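The Year I Stopped Being Scared of Color

I grew up in a magnolia house. Magnolia hall, magnolia bedrooms, magnolia inside the closets where you'd think somebody might have cut loose a little. So when I bought my own place in Flenham, I did what I knew and rolled 10 gallons of the stuff over everything that stood still.

Then in October I went to a two-day color class run by Santosh Sisodia, mostly to keep a friend company. He had us bring in something we loved and pull paint chips to match it. I brought my grandmother's quilt (she made it in Okau the winter my mother was born), and I came up with 186 chips. I'm not kidding! I laid them out on the floor and just stood there grinning like a kid.

Santosh's advice was to keep the walls calm at first and let one thing in the room be loud. I argued with him over lunch, because by then I wanted a purple ceiling, but he wouldn't budge. Live with the one loud thing until spring, he said, then see if you still want the ceiling.

So I've been going around looking at rooms ever since — friends' rooms, dentists' rooms, the lobby at Kashyap where I pick up my mail. Most of them could use a loud thing. My sister spent $2,000 on a sofa the color of oatmeal and then asked me why the den felt sleepy. I bit my tongue and bought her a cushion. 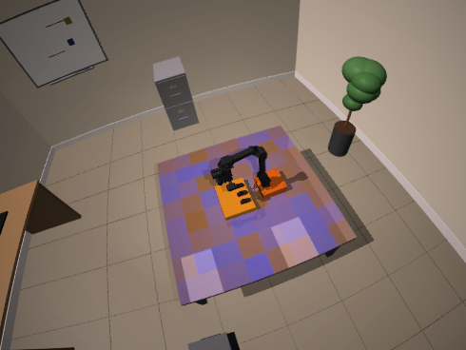 My own rule these days is to start with a table, because you can swap a table out without moving a single picture hook. Beige walls and a pale tile floor can look like a waiting room, but put a top patterned in violet, periwinkle and dusty pink in there and your eye goes right to it. I love the bits of muted orangey brown in among the purples, too. I'm still pushing for that ceiling, by the way, and I've already picked the shade.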